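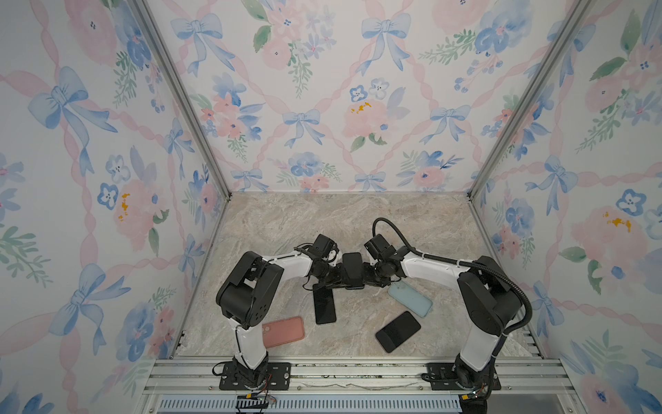 The class was called Customer, and by the time anybody thought to measure it, it ran to 2639 lines. It could print an invoice. It could check a postal code, send a birthday email, and work out sales tax in a state where the company had never sold anything. Somewhere near the middle it could also tell you the customer's name, if you asked the right method, of which there were two.

Every software shop has one of these. The one at Lurley, a billing outfit in Sunthorpe with eight programmers and a very good coffee machine, was unusual only in that it had been written by people who knew better. They had all sat through the same college course. They had drawn the boxes and the arrows. They could explain over lunch why a Square shouldn't inherit from a Rectangle, and then go back upstairs and make PreferredCustomer inherit from Customer, and LapsedPreferredCustomer inherit from that.

Inheritance is the part of object-oriented programming that gets taught with animals. A Dog is an Animal, a Cat is an Animal, both of them speak, and the student goes home pleased. Few people are then paid to write software about dogs. They are paid to write software about invoices, and an invoice doesn't bark. It gets half paid, disputed, merged with another invoice, and reopened in May by someone in accounts who has found an envelope.

At Lurley the family tree reached five levels. The bottom level held a single class, and that class did one thing, which was to switch off something the fourth level had switched on. The fourth level had switched it on to get around the third. New hires were shown this on their first afternoon, the way a town shows visitors its ditch.

The cure, when it came, was a project named Tapley. The idea was an old one and can be found in any decent textbook a few chapters after the animals: stop asking what a thing is and give it the parts it needs. A customer would hold a billing plan, an address, and a set of contact rules, each a small object minding its own business. If a customer lapsed, you swapped the plan. The customer stayed put and had no opinion on the matter.
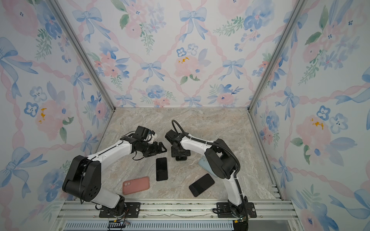 One reader of an early draft of this piece wrote back that small objects are lovely until you have 3000 of them and can't find the one that does the work. That is a fair complaint, and Tapley ran straight into it. The new code had a PlanResolver, a PlanResolverFactory, and for a short dark period a PlanResolverFactoryProvider. Each was twelve lines long and beautifully tested. Reading them in order was like being passed between departments at a phone company.

The team's answer was dull and worked. Before a new class went in, its author had to say what it did in one sentence, out loud, without using the word "manages." A surprising number of classes died right there. ContactManager became a list. The factory was replaced by calling the constructor, a technique that had been available all along.

Amar, the reporting tool that sits downstream of everything Lurley makes, was the real test. It had spent years reaching into Customer and helping itself to fields that should have been private. When the fields went private at last, Amar stopped compiling in so many places that the error list had to be scrolled with two hands. Putting it right took longer than the rest of Tapley together, and most of that time went on finding out what the reports were for. Several were for people who had left.

Customer is a modest class these days. It knows its name, through one method. The birthday email has its own little object, which is well behaved, though it still thinks everybody born on a leap day is owed two.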